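Publications > Working Papers > Shared Surfaces > Section 4

Overview Authors Sections References Cite

4. Surface finish and the upkeep of shared tables

The reading rooms and public halls included in the study had replaced their furniture at different times, and few kept a written record of the finish chosen. Cáceres and Salazar therefore began with interviews. Staff at the Nalton and Hemmin sites were asked how often tables were wiped, what was used to wipe them, and whether visitors had complained about glare or marks. Answers varied a good deal within the same building. At Hemmin, morning staff described a daily routine that evening staff had never been shown.

A finish that reflects light makes a room feel brighter, and this was the reason most often given for buying it. The same quality makes smears easier to notice. Ratings were made by two people working apart, who looked along each table at a low angle and scored it from one to six. Where the two scores differed by more than one point, the table was looked at again on the same visit. Figure 4 shows a glossy white top of the general type discussed in this section, with faint streaks and smudges on the open part of the surface. 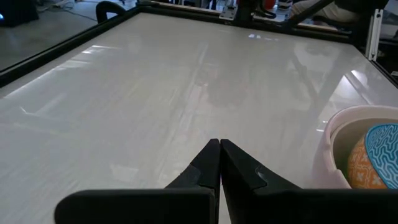 Nalton, Apr 30, 2024

Figure 4. Glossy white tabletop with blurred reflections.

Across the 37 tables rated, those with a gloss finish received poorer scores for visible marking than those with a matt finish, although the matt tables were cleaned less often. The difference was greatest in rooms with windows along one side. It was small in rooms lit only from above, where the raters reported difficulty in telling streaks from reflected light. Salazar has argued elsewhere that raters should always face the main source of daylight, and the present authors followed this rule at every site except Umum, where the layout of the room did not allow it.

Cleaning products had less effect than expected. The Zevora site had moved to plain water and a dry cloth in June of the previous year, and its scores were close to those of sites that still used a spray. Drying the surface by hand after wiping appeared to matter more – a step that added up to 17 minutes to the closing routine in the largest room. Staff were divided on whether this time was well spent.

The ratings describe how a table looks and should not be read as a measure of hygiene, for which no samples were taken. Wear was also left out of the scoring. Older gloss tops often carry fine scratches that hold dirt, and a longer study would need to record the age of each table at the outset. Section 5 turns to seating.

Filed under: Interiors and Upkeep, Public Buildings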